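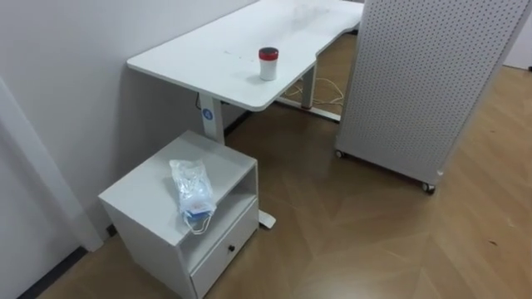

*A standing desk in the Odley office, November.*

The woman who runs the repair desk at Odley library started mending radios at nine and has not really stopped. She now answers letters from people across the county who have an old set in the loft and want to know if it can be made to work.

"Mostly it can," she says. "The valves last longer than people think. It's the capacitors that go, and the rubber on the wiring."

She trained at a workshop in Wastgate which closed when the owner retired. The stock was sold in one lot and she bought it for £125, including a cabinet of spares she is still working through. "I paid too much for the van to move it," she says.

The set she is asked about most is the Ruotsalainen 774, a table radio sold through a shop in Hatow. She has had four through her hands this year. The dial cord is awkward to replace and takes her a full evening.

"You thread it, it jumps off the drum, you thread it again. I've got a drawing now that somebody sent me from Hatow. Before that I was guessing."

She will not switch on a set that has been stored for years until she has checked it over, and she asks owners not to try either. Some do. One arrived with the mains transformer burnt out and a note of apology taped to the back.

She charges for parts and asks for a donation towards the rest. Last winter the donations came to £100, and that went on a second-hand signal generator.

Would she take on an apprentice? "I'd take anyone who'd turn up. They'd need decent eyes. Mine are all right with the lamp on, but I can't read the colour bands on a small resistor after tea."

Letters can be left at the library counter up to 5pm. She prefers them to phone calls and asks that people write down the model number from the back panel.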